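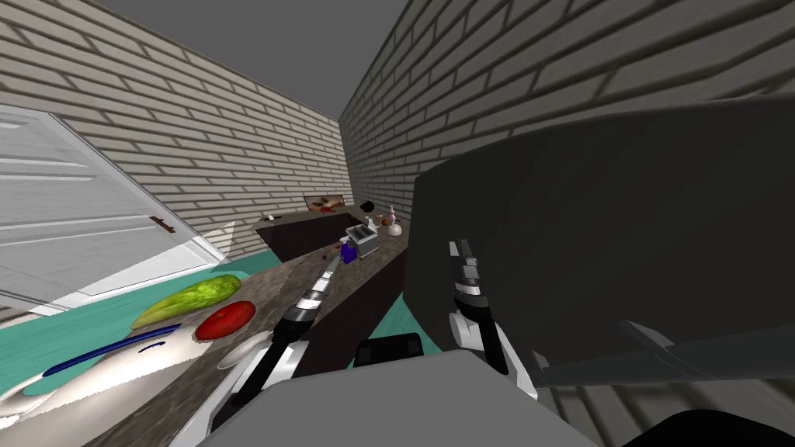 ## Session 4: Kitchen advice and where it comes from

Notes by Orathai Onsri. Read the Phromma leaflet before the session and bring your own copy with pencil marks on it.

Most advice on planning a kitchen is repeated far more often than it is tested. This week we take four common claims and ask the same dull questions of each. Who said it first? What did they measure? Would we notice if it were wrong?

### 1. The work triangle

You will have met this one already. Draw lines between the sink, the cooker and the fridge, keep the total length within certain limits, and the kitchen will be easy to work in.

The idea grew out of twentieth-century studies of housework and building costs. It assumes one cook, one sink and a meal made mostly from raw ingredients. Those are reasonable assumptions for some homes and poor ones for others. Walking distance is also simply easy to measure on a plan, and I suspect that has a lot to do with its long life. Nobody can draw a line for "had to wait for my brother to finish at the sink".

In a narrow kitchen the triangle tends to flatten. With everything along one wall it becomes a line, yet plenty of people cook well in kitchens like that. Textbooks usually deal with this by calling the one-wall kitchen a special case. When a rule has several special cases, ask what is left of it.

### 2. "Pale walls make a small room feel bigger"

Perhaps they do. There are experiments on colour, brightness and judged room size, and the results do not all point the same way. Lightness seems to matter in some of them, and ceiling and walls may act differently. Be careful with the word *feel*. Someone who rates a room as "spacious" on a form after a short look has told us very little about living in it through December with wet coats on the back of the door.

The Phromma leaflet says pale walls add "up to 20 per cent more space". Ask yourself what "up to" is doing in that sentence. A result of zero would also satisfy it.

### 3. "You will recover the cost when you sell"

Rikia, the kitchen fitter, sent out a survey that we will go through line by line. The main points:

- 400 forms were sent to past customers.
- 286 came back.
- 56 of those were from people who had since sold their home.
- The headline, that "most owners got their money back", rests on those 56 alone.

The return rate looks healthy and the brochure makes much of it. It has little to do with the claim. The sellers were also asked to guess what their home would have fetched with the old kitchen, a figure they had no way of knowing. They had spent a good deal of money and were being asked whether that had been sensible. I would have said yes too.

A better study would compare similar homes sold in the same area over the same period, some with new kitchens and some without. Even then there is a snag: people who replace a kitchen often paint the hall and mend the gutters as well.

### 4. Soft-close drawers and "daily stress"

Umik sells drawer runners. Its booklet states that quiet drawers lower daily stress, with a footnote leading to a page on the firm's own site, which leads back to the booklet. Siriporn Mahawong found the loop last year while marking, and it has stayed in the course for that reason.

The claim may be true. A circular reference doesn't make something false, it just leaves us where we started. Write "no evidence given" in your notes and leave it there. Students lose marks every year for writing "disproved".

### Questions to ask of any claim

1. What exactly is being compared with what?
2. Who was left out of the sample?
3. Did the people answering have a reason to prefer one answer?
4. Is the number attached to the claim, or to something standing next to it?

The fourth catches more than you would expect. See Rikia.

### A fair objection

Last year's group complained that all this doubt is no help to someone who has to choose a worktop by the weekend. They had a point. Rules of thumb save time, and a cheap rule that is right fairly often may be good enough where mistakes are cheap too. Paint can be redone. Moving a drain costs a great deal more, so the evidence for moving it ought to be better.

### For next time

Pick one sentence from the Irkis catalogue that makes a factual claim. Trace it as far back as you can and write one page on what you found, including dead ends. If the trail stops after a single step, say so and explain where you looked. Please don't pick the sentence about oak, as I have read enough pages on oak.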